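SUTTER LEGGED UNIT, THREE-FINGER HAND
Section 6: First stand-up and floor check at your site

Revised for buyers by Elīna Krūmiņa, Histon. Replaces the Tileck quick-start card.

Read this before you unpack. The card in the crate promises "ready to work in minutes." We put two units through this section and it took us most of a morning. Allow the time. The steps marked with an asterisk are missing from the card altogether.

6.1 Before power

1. Choose a stretch of floor you don't mind tying up until lunch. Low-pile carpet is allowed. Tileck's sales sheet says "any indoor surface," and we would like to see the tests behind that.

2. Move loose items away from where the feet will go. Bags, cables, sheets of plastic, small bins on wheels. The sales sheet says the unit steps around clutter. Treat that as a hope until you have seen it done in your own room.

3.* Dress the legs before you hang the unit from its stand. The Priveck fabric cover is sold as an extra and is listed as "one size." Pull it down until the lower end gathers above the bare metal of the shin. Smooth the worst of the folds away from the joint.

4. Let the arms hang. The fingers should point at the floor and touch nothing. 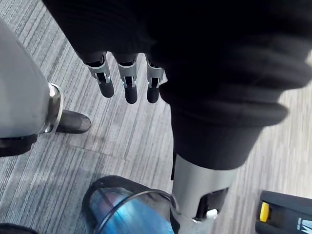

Fig. 6-1. Hand at rest, fingers down, beside the gathered end of the fabric cover.

5. Look at each finger in turn. You are checking the metal bracket at the middle joint and the black tip. If a bracket has caught in the knit, free it by hand with the power off.

CAUTION: Do not pull a finger sideways to free it. The card says the joints "give." Ours did not give much, and the replacement finger is not covered by the basic plan.

6.2 Power and stand-up

6. Charge to at least 70 percent. The card says any charge will do. Below that level our second unit refused to stand and showed no message to explain why.

7. Clear people back from the unit. Shoes count as obstacles, so keep feet out of the working area too.

8. Press and hold the start switch for 5 seconds, then let go. Wait. The fans come up first.

9. Lower the stand slowly until the feet carry the weight. Keep a hand on the stand release the whole time.

10.* Watch the cover at the knee as the unit straightens. If the fabric rides up and bunches, lift the unit back onto the stand, power down, and start again from step 3. Do not reach in while it is standing.

NOTE: Priveck says the cover has no effect on leg travel. We measured nothing that proves them wrong, but we wouldn't repeat the claim to a customer either.

6.3 Floor check

11. Open the Floor page on the tablet and choose Stand in Place. The unit should hold still. A slight sway at the hips is normal, according to Tileck. They do not say how slight.

12. Check what sits near the feet again. Things get carried in while you are reading a tablet, and the hand hangs close to the leg, so anything tall enough to reach it needs to move as well. 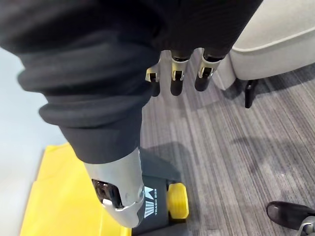
13. If the tablet lists an object you have already taken away, clear the map and scan again. Twice we had to do this more than once. The support desk told us this is "rare."

14. Now run Short Step, one step forward and one back. Stop if a foot drags on the carpet. Dragging on a striped or heavily patterned carpet is the complaint we hear most from buyers. Tileck blames the pile, the buyers blame the software, and we have not seen enough to side with either.

15. Run Open Hand, then Close Hand, with nothing in the fingers. All three fingers should move together. Leave any test with an actual object for Section 7.

6.4 What the price does and does not cover

The floor check is included. A second visit is not, and it costs 160 an hour plus travel. Ask for the number of hours in writing before you agree to one. Our own second visit was quoted at two hours and billed at nearly double.

The fabric cover carries its own warranty from Priveck. Snags count as wear, so a snag caused by the unit's own fingers is your bill. We asked about this in October and got the same answer from both companies, each of whom said to ask the other.

If the unit fails any step in 6.2, stop there and call the dealer. Write down the step number and the charge level. They will ask for both.

Continue to Section 7, Gripping and Release.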